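Trolton Recipe Cards, data card

Summary

The collection holds 3076 recipe cards, typed from handwritten cards which were kept by families in Trolton and in the villages on the river side. Each card is one text file. The spelling of the writer is kept, also when it is clearly wrong.

What is inside a file

title: as on the card, or empty
ingredients: one per line, with the unit as written
method: the full text, line breaks removed
notes: everything written in the margin or on the back
decade: our estimate, often uncertain

Units

Old units are not converted. A "cup" in these cards can be a tea cup or a measuring cup, and we could not decide which. For 46 cards the unit is a word we do not know, and it is marked with unit_unknown. If you recognise one of them, please write to us.

How the typing was done

Two persons typed each card separately, and Hok-lam Tsao compared the two versions. Where they did not agree, the card was read again on a Wednesday evening, with good light. Jam and pickle cards took the longest, about 20 minutes each, for the ink had run in many places.

Known problems

Cakes are too many and soups are too few.
Oven heat is given as "slow" or "quick" in most of the older cards.
Some cards are copies from the Praltalmont flour booklet and therefore appear several times with small changes. They were not removed.

Use

Free for study and home cooking. The methods for preserving meat are old and were not tested, please do not follow them.

Changes

April: 30 pudding cards added, field notes split from method.
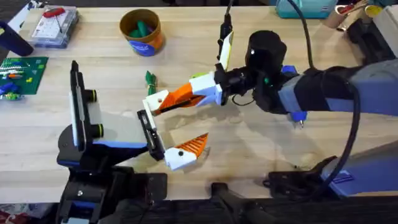 Jarrah Bright: The duplicates from the flour booklet would be easier to handle with one shared number per recipe. I found the same ginger loaf five times, and in two of them the treacle is missing.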